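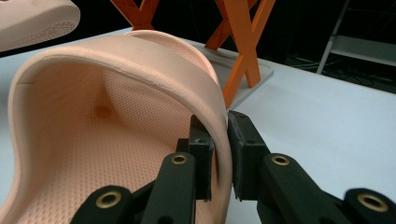 Home Slides Care and Sizes About Us Contact

About Lundeck

Company / Who we are

Lundeck is a small company that makes and sells slide sandals. We are in Clokemau, in the lower part of the town, behind the old bus garage. We make slides for the house, for the pool, for the garden and for the short walk to the bakery in the morning. We do not make any other kind of shoe. Customers write to us sometimes to ask for a sandal with a heel strap, or for a winter model with lining, and we answer to everyone that we are sorry, and we give them the name of a shop where they can find it.

The company was started by Nuno Moreira and Sérgio Cardoso, who had worked together before in a wholesale business for beach goods. In that business the slides were the product with the most complaints. The strap was too tight over the foot, or it was too wide and the slide flew away at the stairs. The footbed became like glass after one summer. The color was not the color of the catalog. Nuno was the person who opened the returned packages, and he kept the worst pairs in a drawer of his desk. Some of those pairs are still in our office, and we show them to new colleagues in their first week.

How we think about a slide

A slide has few parts, and for this reason each one is important. We would like to explain them a little, as many customers ask.

The strap is what you feel first. We make it wide and thick. A narrow strap puts all the pressure on one line of the foot, and after an hour you have a red mark there. The rim of our strap is rounded on both edges, also on the inside, where it touches the skin. In our first model the rim was cut straight, it looked more modern, and it was a mistake. We sold it for one season and then we changed the mold, which was expensive for us at that moment.

The footbed has a texture of small dimples. They give the foot something to hold on, and they let the skin not stick when the weather is hot. The dimples must not be too deep. If they are deep, the dust goes in and does not come out, and the slide looks old very soon. If they are too flat you can as well walk on a plate. Sérgio made many trials of this with pieces of sheet foam on the floor of his kitchen, and his family had to walk on them and give a mark.

The sole should bend under the toes and stay firm under the heel. We test this by hand. We take the slide at both ends and bend it, and we look if it comes back to its form when we put it on the table. If it stays curved, we do not send it.

Our models

We have three models at the moment.

Serrano is the model for the house. It is soft and light, with a high strap, and it makes little noise on tiles. It is our oldest model and still the one that most customers order again. Many of them buy a second pair for guests, and we hear that the guests like to keep it.

Naltau is for the pool and the garden. The foam is more firm and the sole has a deeper profile, so you can go over wet grass or stones. You can wash it with the garden hose.

The third model has no name until now. On the order page it is called simply Slide Three. It is the same form as Serrano with a lower strap, for people who have a flat foot or who find Serrano loose. We asked the customers for names and we received very many, but Nuno and Sérgio do not agree on one.

About the colors

We are often asked why we have so few colors. We prefer to have few and to have them always. When you lose one slide at the beach (it happens, and we receive photographs of lonely left slides each August), it is good to know that the same pink or the same gray is still available next year.

The pastel colors were the most difficult for us. A dark foam hides everything. A light foam shows each small mark from the mold and each fingerprint from the packing table. For the light colors we wash hands before the packing, we cover the table with clean paper, and we check every strap from the outside and from the inside under a white lamp. If the color inside the strap is different from the color outside, the pair goes to the second choice box. In shadow every pink looks darker and nearer to salmon, so it is necessary to turn the slide toward the light before you decide. New colleagues put too many pairs in the second choice box in the beginning. It is better like this than the contrary.

Where the slides are made

The foam parts are molded in a workshop on the other side of Clokemau which belongs to a partner. The trimming, the checking, the pairing and the packing are done by us, in our own rooms. We order from the partner in lots of 1000 pairs for one color. For a new color we begin with a trial of 100 pairs, we wear some of them ourselves, and we sell the rest in the shop at a lower price with a note that says it is a trial.

The pairing is a work that people do not expect. Two slides come from two molds, one for the left and one for the right, and the foam does not shrink always in the same manner. Before packing we put the left and the right together, sole against sole, and compare the length with the thumb. If there is a difference that the thumb can feel, we search for a better partner on the shelf. It takes time, and on a busy day the shelf is full of slides which wait for their other half.

We moved to the present building in January, in the middle of a cold week, and the heating was not yet connected. Foam becomes stiff when it is cold, and for some days we could not do the bending test at all. We wrote to all the customers who waited for a package and explained the delay. Most of them answered kindly. The room has now shelves to the ceiling, with place for 2000 pairs, a long packing table near the window, and a small corner where visitors can sit and try the sizes.

Second choice

Pairs with a small mark, a seam line that is too visible, or a color that is a bit different are sold in our shop as second choice. They have the same comfort. We do not put them on the website, it would need a photograph for every pair. If you live near, please come and look in the boxes beside the door. Please bring socks, or wash your feet in the basin, before you try the light colors.

Repair and old slides

A slide from one piece of foam cannot be repaired very well, and we do not want to promise it. If the strap opens in the first year, send us a photograph and your order number, and we send you a new pair. You do not need to send back the old one.

Please do not leave your slides in a closed car in the sun or on a radiator. The foam shrinks and then the size is wrong, and for this damage we cannot give a replacement. Wash them with hand warm water and a little soap, use a soft brush for the dimples of the footbed, and let them dry in the shade. A light color can become yellow if it dries many times in strong sun.

Who works here

Nuno Moreira is responsible for the orders, the customers and the shop. If you telephone, you will probably speak with him. Sérgio Cardoso is responsible for the molds, the foam and the colors. He speaks less, but he answers every letter about sizes himself, and some of his answers are two pages long. With them works a small team for trimming and packing, and in summer we have students from the town who help us with the many packages.

Visit us

The shop is open in the morning and again after lunch until the evening. In August we close at midday for a longer time because of the heat. You find us in Clokemau at the end of the street behind the bus garage, the door with the gray frame. The bell is weak, please knock also. There is a parking place in front for customers, but the delivery van needs it in the early morning.

For larger orders, for example for a swimming school or a guest house, please write to Nuno before you come, with the sizes you need. We do not always have all the sizes of one color on the shelf, and it would be a pity to make the way for nothing.

This page was last changed on June 1, 2022.

Share 14 Comments 3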